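Print this post | E-mail this post

My mother-in-law ran the linen room at a small hotel in Peswood for 14 years, and she has one question every time I write about robots. Can it fold a sheet yet? I usually say "sort of" and change the subject. In September I decided to give her a better answer.

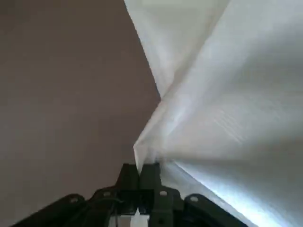
Kha Lò
Writer and owner of this blog

Cloth is hard for machines. A box keeps its shape when you grab it, so a program can plan the whole move ahead of time. A sheet changes shape as soon as you touch one corner. The fingers have to find an edge, get hold of one layer or two as needed, and not drag the rest along.

People do this by feel. I fold towels while watching TV and could not tell you what my thumbs are doing. A robot with two hard fingers and a camera has to work most of it out by looking, and white cloth on white cloth doesn't give it much to look at.

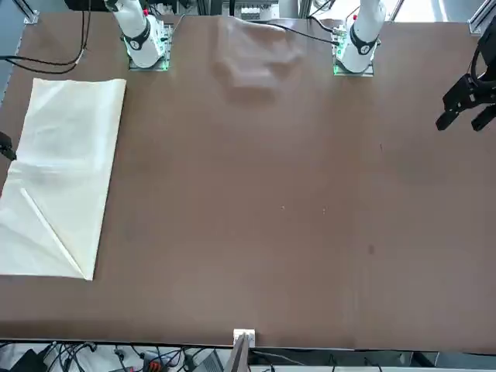 Then there is the question of what counts as done. My mother-in-law's standard was corners that met and a stack that didn't lean. A lot of the robot folding I've read about stops at "smaller than it was before." That's fine for rags. It would not have gone on a shelf at the Peswood place.

Speed matters too, but less than I used to think. If a machine took 15 minutes on a sheet while I was at work, I wouldn't care. What I would care about is coming home to find it had spent the whole day on the first one - and I don't think we're past that yet for a mixed basket of laundry. 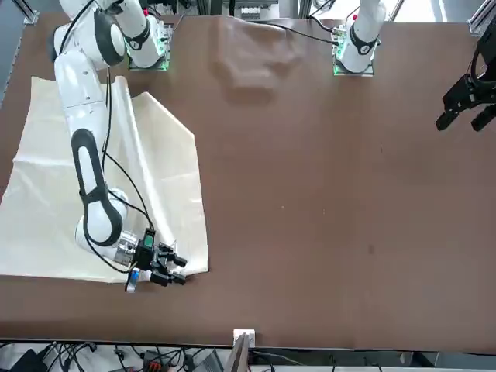
Yến Khổng wrote in to say that I'm asking for the wrong chore. She would happily fold her own sheets forever if something would carry the basket up two flights of stairs and put everything away in the right drawers.

She has a point, though I suspect the drawers are harder than the folding. My answer for my mother-in-law is still no, not to her standard. A flat cloth on a clear table, maybe. A fitted sheet, ask me again later.

Recent posts
Robot vacuums and the rug with the fringe
What the packing line at Warnell still does by hand
Loading a dishwasher is a puzzle

Contact | Copyright Kha Lò | Back to top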